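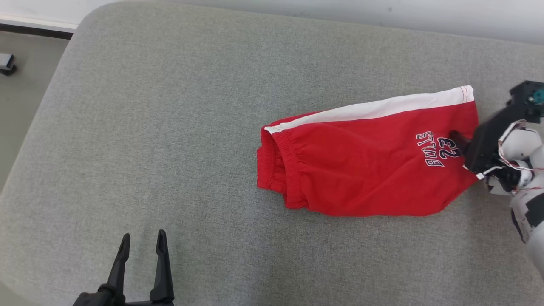 Home | Diary | Archive | Contact

September 3, 2021

Logged the rain gauge at 7:10. Total since the start of the year is 456 mm, read off the Hedlund gauge by the fence. The Irkell unit on the shed roof reads 3 mm lower. It has read low since March, when I moved it out of the lee of the chimney. Wind loss is my working explanation.

Emptied both funnels and wiped the screens. The Hedlund had a spider in the throat again. No effect on the reading that I can find.

Barometer fell from breakfast until early afternoon, then held. The forecast for Triltavitz had gusts of up to 40 mph overnight. I put a second strap on the mast and checked the guy wires. The north one was slack and took two turns of the turnbuckle.

Spent the evening copying the old paper sheets into the spreadsheet. Got through 35 of them. The early ones are in inches, with trace amounts marked by a T, and I am entering those as zero with a note in the next column. One sheet from the Drenell site has no units at all. Left it blank for now.

Battery on the logger is at 12.4 volts. Will charge tomorrow.

Comments

gaugewatcher: My roof gauge read low too until I built a wind shield for it. Worth trying before you move it back.

pluvio_north: Are you keeping the T entries separate in the monthly totals?

millpond: The Drenell sheets I have are all in inches.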